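Search products, parts, papers
Compare (0)

Tindeo Two-Arm Bench Cell, with the Wullitz handover method

By Bernadette Tierney, July
42 shares | 10 comments

The Tindeo is a tabletop cell with two arms, three walls and a training method from Bumberg for the job every household argues over. One arm picks up a bowl, offers it to the other, and the other puts it in the dish rack. People have managed this for centuries while complaining about something else. It took us 498 demonstrations.

The method is called Wullitz. Most two-arm policies learn both arms as one long motion, and they tend to fumble the moment when a bowl changes hands. Wullitz trains that moment separately – the giving arm learns to hold still, the taking arm learns to come in on the open side of the rim – and then stitches it back into the full task. Stoneware is unforgiving about stitching, so we kept a broom nearby.

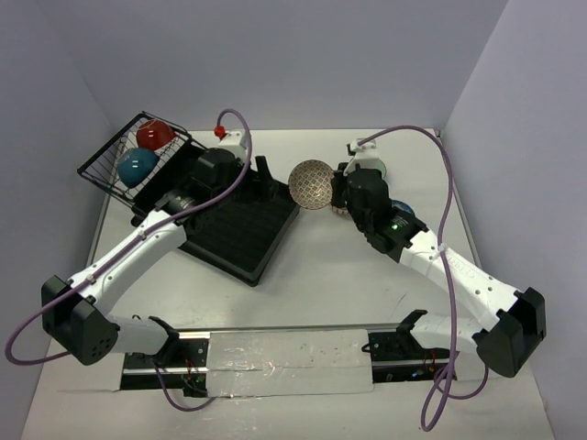

What we measured

We ran 192 handovers with bowls the policy had not seen in training. Wullitz dropped about half as many as our single-policy baseline. Shallow bowls went best. Deep ones with a thick rim are still a sore point, and mugs are a separate conversation.

What you get

Both arms with grippers, the walled table, the Wullitz code and trained weights, and the demonstration set. A Kramer dish rack is included. Bowls are not, for reasons our accounts department finds obvious.

Lead time is 10 weeks. Put the cell on a level floor and rerun the arm calibration after you move it, even if you only moved it a little.

Share this page
Read all 10 comments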